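Speaker notes — Clear Desk, Kinder Morning
Gustudgate Library evening talks, November
Slot: 7 pm, up to 27 minutes plus questions

Opening

Wait for the chairs to stop scraping. Say hello, say thank you to the library for the tea.

Start with the drawer story. When I moved out of my old office in Panditside I emptied one desk drawer onto the carpet and found 103 pens. Most of them were dry. I had been buying new ones the whole time! Let people laugh, then ask who has a drawer like that at home. Hands up. Mine goes up too, because there's a new one already.

Say early on that this isn't a talk about being tidy. I'm not a tidy person. I love desks, I love sitting down at one in the morning with a coffee and a bit of light on it, and I want to talk about how to get more mornings like that.

Part one — what a desk is for

Ask the room: what do you do at yours? Take three or four answers, don't rush. Usual ones are bills, homework help, email, sewing, seed catalogs. Repeat each one back so the people by the radiator can hear.

Point to make: most of us have one desk doing five jobs, and the stuff for all five sits out at once. My own was a sewing table, a mail pile and an office. The sewing machine lived on top of the tax papers for a whole winter.

Tell them about the Ersoy notebook. I wrote down every single thing I reached for during one working week. 172 reaches, and nearly all of them were for the same 8 things. Read the list out loud, slowly: keyboard, mouse, water glass, pencil, notebook, reading glasses, phone, lip balm. Lip balm always gets a laugh.

Everything else was furniture for my elbows.

Part two — the evening reset

This is the bit I get excited about, so SLOW DOWN.

— Cups go to the kitchen first.
— Paper goes in one tray. No sorting at night.
— Wipe the top with a damp cloth, dry it if it's glass.
— Push the chair in.
— Leave out one thing for the first job of the morning.

Talk about that last one properly. If the first job is a letter, the letter is out, with the pen on it. It feels like somebody nice has been in overnight and set things up for you. I have done this for two years and I still get a little thrill.

Pass around the Grollel tray (the gray one, the green one has a crack). Mention that a baking sheet does the same job.

Part three — surfaces

Quick show of hands: wood, glass, laminate, kitchen table? Kitchen table usually wins. Be kind about kitchen tables, I wrote half of this on one.

Glass gets its own minute. People either adore it or have sworn off it. It shows every fingerprint, and I've grown fond of that, as it gets me to do the wipe. Keyboard more or less in the middle, other things further out.

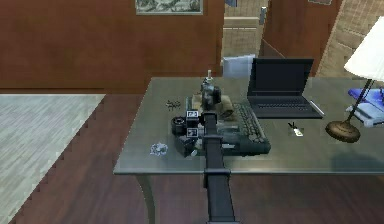

Words by the speaker | Filed under: Home, Talks

Back to the notes. If the glass people want to argue, let them for a minute, it's fun.

Part four — when it all slides

It will slide. Mine slid in spring when the hallway was being painted and everything we owned came to live in my room. Tell them I didn't do the reset for a month, then picked it up again on an ordinary evening with two cups and a heap of mail.

Skip the bit about cables if it's past 7:20.

Questions

Likely ones: shared desks (one tray each), kids' art (a folder, and let them choose what goes in), cats (no answer, sorry, the cat wins).

Handouts are on the table by the door. Bring the tray home this time.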